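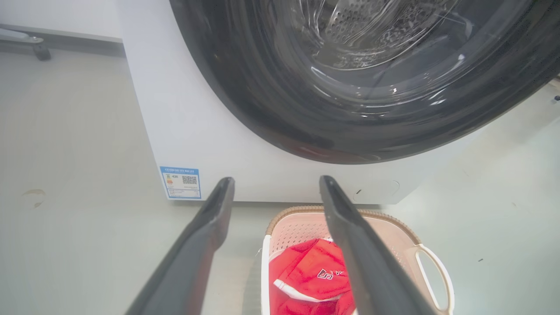

Welstead laundry room: progress to 12th June

Unloading and loading at the front-loading washer is now done by the Purer arm on the day shift. It has completed 292 loads, 19 of which needed a person to step in, mostly for garments caught at the door rim.

Staff no longer bend to the basket at floor level. Their time has moved to sorting, stain checks and folding. Two attendants asked for more training on restarting the arm after a stop, and Dierckx will run 4 sessions.

Still open: night shift cover and the spare gripper fingers. Both are planned for September.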